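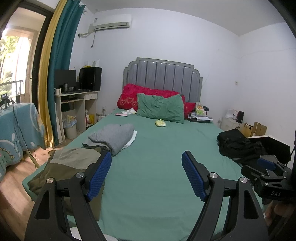

The main thing to report for September is that the bedroom collection stopped for 40 hours because of a finger pad. One of the two blue pads on the hand-held gripper worked loose in the middle of a folding task, and the operator carried on, as anyone would, with a finger that gripped fabric when it felt like it. We had been warned that homes would be harder than the lab at Nikside, where the bed is made every morning and has never been slept in. A real bed comes with a phone in a pink case on the sheet, papers and snack packets by the pillows and a garment hanging over the side, and every soft thing on it gives the pads another sideways tug. The lab rig had been tested on wooden blocks, which do not tug.

Cinzia Negri traced the fault. The adhesive supplied by Koval is rated for dry, smooth surfaces, and our fingers had been wiped down with hand cream remover by somebody keen on hygiene. The pad shifted by 2 mm before it came away. That is small enough to miss by eye and large enough to spoil the width readings, so the recordings looked perfectly healthy until Brikeck tried to train on them and got a model that closed its fingers politely beside the pillow.

Of the 1801 recordings delivered this period, 500 have been withdrawn. Brikeck took this better than we would have. The withdrawn set will be collected again at our cost and does not alter the total you are paying for.

No one was hurt. We did log one safety matter during the checks: a pinch at the linkage, where an operator pressed a pad back on with a thumb while squeezing the handle with the other hand. The instruction card now says to put the tool down first. It used to say "reseat pad as needed", and I wrote that, so I have no one to blame.

Changes already made: pads are fixed with screws as well as adhesive, and each session opens and closes with a width check against a steel gauge. The gauge lives in the Zukora case and has gone missing once so far.

Still open: whether the recordings from the week before the fault are sound. Cinzia is going through them now and thinks most will stand. We will send her list with the next invoice.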